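Folding the thin white things

I used to leave the white wash until last, and I suspect plenty of you do the same. Thin cotton is a slippery customer. It clings to itself, it hides its own corners, and by the time you've found the neckline you have creased everything else. These days I tackle it first, straight after breakfast, while I still have the patience (and a hot cup of tea within reach).

Start with a clear, pale surface and give the piece one good shake. Then take hold of it at two points, well apart, and draw it out until the top edge is taut. Don't worry if the rest droops in odd places, as you can sort that out when you lay it down.
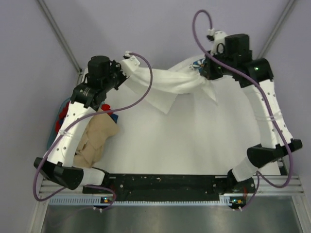

Held taut along the top, with the loose corners left to hang.

Lower it gently, bottom first, and smooth from the middle outwards with the flat of your hand. If there's a printed patch, keep it to the inside of the fold — prints can stick to one another in a warm cupboard, and I lost a favourite that way in Biranberg one summer. Fold the sides in, then fold the length in 2, and leave it be. I stack no more than 6 to a pile, or the bottom ones come out looking slept in.

Related tips
Getting tea out of a Nutska tablecloth
Airing cupboards: what goes on which shelf
A drawer divider from a Duman shoebox
Softening stiff towels without softener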